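Workshop news: dust extraction, benches and the October open day

The dust extraction upgrade at the Flarnadcombe Community Workshop is finished and the woodworking bay is open again. Thanks to all members who put up with the closure and moved their projects to the back room in the meantime. If you still have timber stored there, please collect it by the end of the month or label it with your name and membership number.

What has changed

The old twin-bag extractor has been replaced with a single cyclone unit on the outside wall. The new ducting runs along the ceiling and drops to each of the fixed machines, with a blast gate at every drop. Open the gate for the machine you are using and close it when you have finished. The system was sized for two gates open at once. With three or more open, suction at the thicknesser falls away and the chips end up on the floor.

The collection drum holds 215 litres. Check the sight window before you start and empty the drum when it reaches the line. Pine and untreated hardwood shavings can go in the green bin for the community garden. Anything from MDF, ply or treated timber goes in general waste, double bagged. Please don't mix them – the garden had to throw out a whole bay of compost last year.

The bandsaw has also been moved 1000 mm closer to the roller door, so long boards can now be fed through without opening the side gate. The fence was reset after the move, but check it for square before any resawing.

Noise

The cyclone is quieter than the old unit inside the building and a bit louder outside. We have agreed with our neighbours in Probert Street that it won't run after 7 pm. Hand tools are fine until closing.

Inductions

Everyone who uses the woodworking bay needs to do the new induction, including members who were signed off on the old equipment. It takes half an hour and is free. Yara Moussa is running small groups through until winter and the booking sheet is on the noticeboard beside the kitchen. Of our 138 members, those with a current bay sign-off have been sent an email with the session times. If you haven't received yours, check that we have your right address.

The induction covers the blast gates, emptying the drum, clearing a blockage and the emergency stops. A red mushroom-head button is easy to find in a hurry, but you should still know where the nearest one is before you turn on any machine. After an emergency stop, leave the machine off until you have found out why it was pressed.
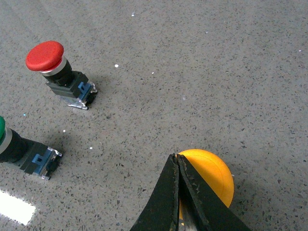 Open day

The open day will be held in October as usual. We would like to show more finished work this year, particularly furniture and turned pieces. Small items can be left in the Rerier cabinet near the front desk from the week before. Larger pieces need to be arranged with Yara so there is floor space for them.

Updated 2026-04-30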